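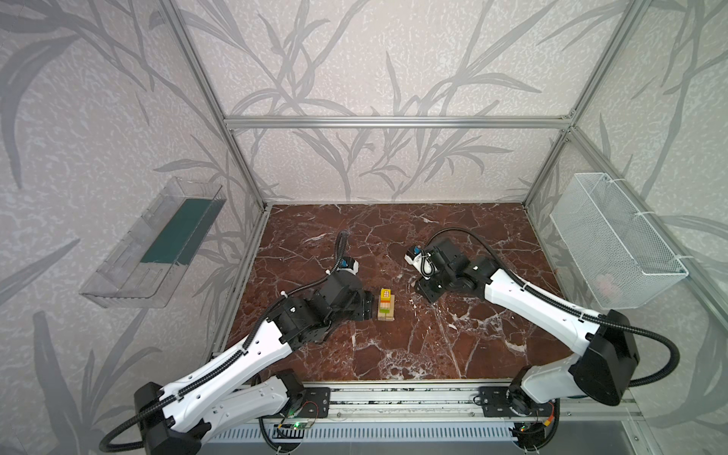 Anything to know before taking a robotics club to an open day demo?

Posted by Busisiwe Radebe

I run an after-school club (ages nine to twelve, loud) and we've been offered a slot at the Ollham open day in July, where they let you watch two robot arms build things out of toy blocks. I've never been. The flyer says "live bimanual manipulation," and my kids read that as "robots fight."

What I'd like to know from people who have been: Is it interesting for longer than it takes to eat a granola bar? Do the kids get to touch anything? Where should we stand? I have 30 of them and one other adult, who is my sister and is doing this under protest.

We'd be coming by bus, so if the answer is "skip it, go to the reservoir," please say so now, while I can still change the booking.

Njoroge Kashindye

Went last year and again this spring. Go, but lower your expectations about speed and raise them about suspense. It's two arms on one rail, facing a marble work surface, and they stack wooden blocks very carefully. My nephew has knocked over taller towers by breathing. He was still glued to it, and so was I, and I had only come for the parking.

Some things I'd do again or do differently:

Book the Thursday session if they offer you a choice. The weekend one had 400 visitors through the door and I saw mostly the back of a man's raincoat.

Ask for the wrist camera screen. The staff will put the view from one arm up on the big monitor, and it's a different show. From the floor you see machinery. From the wrist you're down among the blocks, with the two gripper fingers sticking up at the bottom of the picture and the other arm barging in from the side. With a green block tipped up against a couple of grooved wooden ones, and the yellow and red ones lying nearby, my nephew started shouting advice at it. The robot didn't take it.

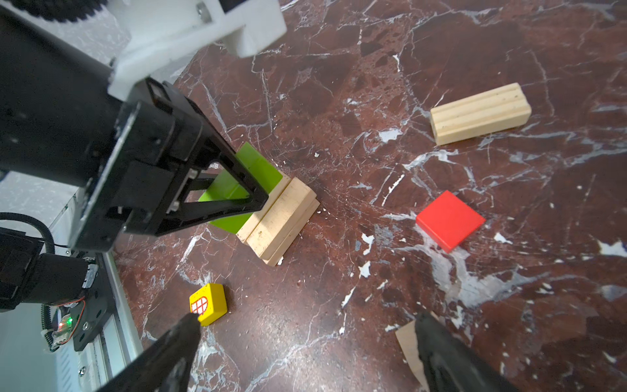 Bring something for the kids to do with their hands. There's no touching the arms, ever, and no leaning on the enclosure. We brought a bag of our own blocks and they raced the robots. The robots lost every round by a humiliating margin, and I think that taught the kids more about robotics than the talk did.

Skip the talk. It's 70 slides. I counted because they were numbered and I had given up on the content. Larysa Kushnir, who does the Q&A afterward, is very good with children and will answer "can it pick its nose" as a serious question about reach and joint limits.

Eat before you come. The café closes when the demo starts, presumably so the café staff can watch.

Pylyp Demchenko

its ok. parking is bad. they have robots at Tikuva too and its closer if your coming from the south side, but that one is by appointment

Melaniia Tkachuk

I helped out at the demo two years running, so take this as coming from someone with a soft spot for those arms.

Njoroge is right about the speed and a little unfair about the talk (it has gotten shorter). I'd add that the kids should know what to look for, or it all goes by as "arm moves, arm moves back." What I used to tell school groups:

Watch the fingers before they close. Anybody can be impressed by a grab. The hard part is lining up, and with younger kids I'd have them hold up two fingers and try to pinch an eraser with one eye shut. Then they have some sympathy.

Watch the arm that isn't placing anything. Both grippers share a small space over the table, and one of them is often just waiting, fingers wide open, while the other holds a piece over the stack. The kids find this hilarious for some reason. "That one's the manager" is a line I've heard from every group I ever took around.

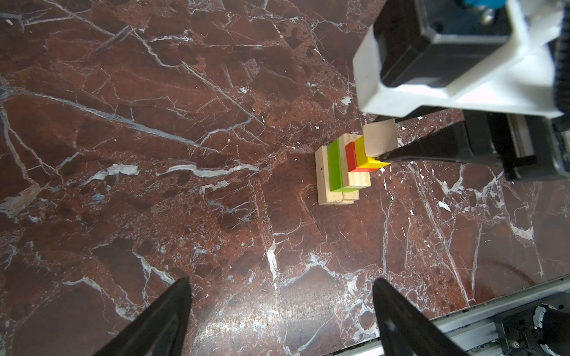
Let them guess out loud. Will it stay up? Hands up for yes, hands up for no. Keep score on paper. You'll get more quiet out of 30 kids this way than by asking for quiet.

As for where to stand, split them in 2 groups and swap halfway, one lot at the cell and one at the monitor. Put the tall ones at the monitor. And tell your sister there is a bench by the Zakharchenko display, out of earshot. I spent a good part of my second year on it.

I wouldn't swap it for the reservoir, but I'd bring the swimsuits in case the fire drill lands on your slot again. It's on the same bus line.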